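March 2022

Textile bench, wash and loft notes. Carrying on from the last page, same batch of pads.

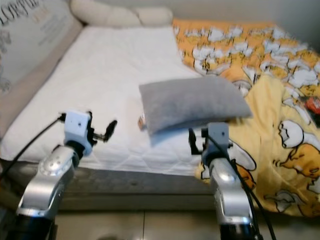 The question is still why the cotton-faced pads lose loft so much sooner than the ones with the blended face. Kļaviņa thinks it is the quilting thread pulling tight in the wash. I thought it was the fill. We now have enough cut pieces to stop arguing about it.

**Samples**

- A: cotton face, cotton thread, polyester fill
- B: cotton face, polyester thread, same fill
- C: blended face, polyester thread, same fill

All cut from the Himovstead roll except C, which is from the older stock on the bottom shelf. Edges overlocked before washing. Last time I skipped that and the fill crept out of the corners and clogged the lint screen, so the weights from that run are useless and I have crossed them out.

**Wash**

Warm cycle, 800 rpm spin, no softener. Detergent is the plain powder from the Kaka tub, leveled off with a ruler. Line dried flat on the mesh rack, then left overnight in the conditioning room before anything was measured. The first set of A went in the tumble dryer by mistake. I kept it, marked it A-T, and it should not be averaged in with the rest.

**Loft**

Measured with the flat plate and the 500 g weight. Put the plate down, wait for the needle to settle, read it. Junhao Cao reads it sooner than I do and gets higher numbers every time, so we agreed that one person does all the readings for a batch. This batch is mine.

After one wash A and B were close enough that I would not call them different. After the third, A was clearly flatter and had a hard ridge along each stitch line that you can feel through a sheet. B had softened but still sprang back when pressed. C had hardly changed. Full readings are on the clipboard sheet and I'll copy them in when the last wash is done.

So it does look like the thread. Cotton thread shrinks, the stitch line draws in, and the fill on both sides gets packed down against it. I unpicked one line on an A piece with the seam ripper and the channels on either side came up noticeably when I shook it. That's one piece and I was rough with it, so don't quote it.

The fill isn't off the hook either. In the opened channel there were small hard balls of fiber near the seam and almost none in the middle. Need to open a B piece from the same wash and look for the same thing. If B has them too, it's washing action and the thread only makes it worse.

**Stitch spacing**

Kļaviņa asked if wider diamonds would help. Fewer lines, less draw-in, but the fill can shift more between them. I made up 2 test squares with wider spacing, both with polyester thread. One is fine. The other I stitched with the presser foot pressure too high and it puckered before it ever saw water. Redo that one.

Foot pressure note for whoever uses the machine next: back it off a full turn from where it was for the canvas job. Check the feed on a scrap with the fill in it, a scrap of face cloth alone will run through fine and tell you nothing.

**Shrinkage**

Marked squares on the face in laundry pen and measured before and after. The marks on C bled and I lost one corner. For the next set, sew the marks in with contrast thread. Length shrank more than width on everything, as expected from how the roll was finished. The cotton backing on A shrank more than the face, so the whole piece curls toward the back. On a full size pad the elastic skirt would hide that for a while and then the corners would start to lift.

**Supplier**

Asked Etotik for a preshrunk version of the cotton thread. They have one but the cone size is wrong for our stand. Junhao thinks the adapter from the old overlocker will fit. It's in the drawer with the bobbins, or it was. They are also sending a card of fill samples, including a siliconized one, which ought to ball less. No date given. If nothing has come by April, write again.

**To do**

- Open a B piece at the seam, check for balling
- Remake the puckered square
- Fourth wash on A, B and C, same load
- Get the drying rack back from the dye room
- New laundry pen
- Weigh A-T separately and file it with the dryer notes
- Copy the clipboard sheet into this book

The load sensor on the washer beeped again halfway through the third run. It finished the cycle anyway. I rewrote the start time on the sheet and initialed it.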